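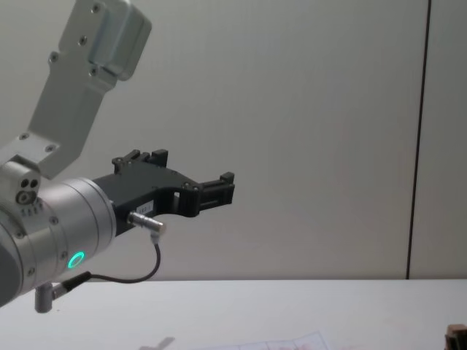 Notes d'intervention : l'atelier de manipulation bimanuelle
Par Kulap Kamolrat
Septembre

1. Ouverture (7 minutes)

Remercier l'établissement Thepsuriya et les enseignants de la filière. Rappeler le cadre : le projet Dadilo réunit 23 étudiants de deuxième année, répartis en équipes, autour d'une même tâche, le tamponnage d'une grille imprimée. La tâche a été retenue par le conseil pédagogique au printemps.

Insister sur le bras seul avant d'aborder le travail à deux bras. Les étudiants consacrent leurs premières séances à l'orientation du poignet et à la position d'attente de la pince au-dessus du plan de travail. Signaler que le câble de la pince doit conserver du mou lors des rotations ; ce point figure désormais dans la fiche de sécurité.

2. La tâche du tampon

Énoncer la consigne telle qu'elle est remise aux équipes : saisir le tampon, l'amener à l'aplomb d'une cellule, appliquer, relever. La feuille quadrillée rend l'erreur de position lisible sans instrument. Commenter la densité des marques rouges, plus forte vers la gauche de la feuille, plus légère vers le coin supérieur droit. Inviter l'auditoire à observer la face encrée du tampon, tournée vers la table.

Marquer une pause avant de poursuivre.

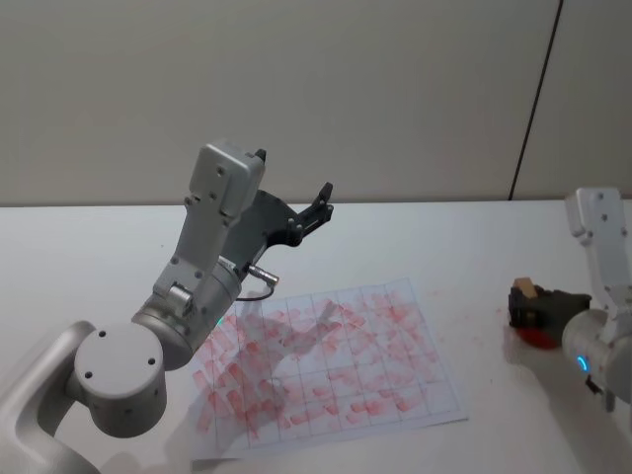
3. Évaluation et suites

Présenter le barème : la note porte sur le centrage de l'empreinte, la netteté du contact et la tenue du cahier de bord. Les équipes ont consigné 389 essais au cours du semestre, déposés sur la plateforme Rustavex. Préciser que les essais manqués sont conservés et commentés au même titre que les autres.

Annoncer la rencontre interécoles Clurkness, à laquelle 5 étudiants représenteront la filière. Les inscriptions du public se font auprès du secrétariat.

Questions de la salle. Renvoyer les demandes relatives au matériel à la fin de la séance.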